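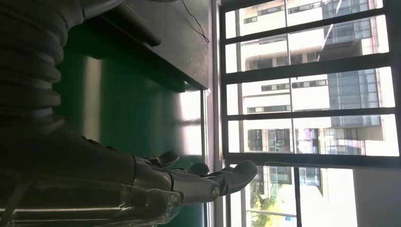

19 August 2019

Right, quick one as I've got the car until six and still need to get to the tip.

The window. Fourth day on it now. I said in the last post it would be a weekend job, ha. The grille is the problem, as anyone who has ever tried to clean behind a metal grille will know. You can get a cloth through, you can't get your hand to follow it, then the cloth drops down the back and you're fishing for it with a coat hanger. Did that twice before breakfast.

What has worked so far – an old radiator brush, washing up liquid, warm water, patience. What hasn't – the spray stuff from Ammont, which left streaks all over and smelt like a swimming pool. Vinegar was fine on the glass but I kept it off the metal, didn't want to find out the hard way.

The grille itself is staying. I did look at having it taken off and got one quote, from Sembiring, for 1,427 pounds to remove it and make good round the edges. No thank you. For that I can learn to like it. I do half like it already, in the late afternoon when the light comes in low and you get the pattern over the floorboards. Plus it's the ground floor and the alley is right there, so.

Dust though. So much dust. Every bar had a furry top edge, years of it. Brush first, dry, then hoover, THEN wet. I went in wet the first time and made a sort of grey porridge that ran down the wall. Had to redo the skirting.

Other bits, in no order:

Curtains. Still undecided. A blind would sit inside the recess but then it's blind, grille, glass, all on top of each other and I think it would feel like a shop with the shutters half down. Leaning towards one long plain curtain each side, something that washes. The Plesby linen ones are 137 for the pair, which is a lot for something I'm going to shut maybe three times a week. There's a cheaper lot from Ivuvent at 109 but the colour looks a bit custardy online. Might order a swatch.

Sill. Filled the crack, sanded it, filled it again as it sank. Needs a thrid go I think. Undercoat after that, then leave it alone until its properly hard, no putting mugs down on it like last time.

Draught. Lower corner, left side. You only notice sitting right next to it, but I will be sitting right next to it, that's where the desk is going. Bought foam strip, wrong width. Taking it back tomorrow with the other returns.

I'd like it all done before November when it starts getting dark at tea time and I lose the will to do anything. Walls next, then the floor. Has anyone used sugar soap on old gloss? Leave a comment if so, I've got a whole tub of it and no idea if I need to rinse.

Off to the tip.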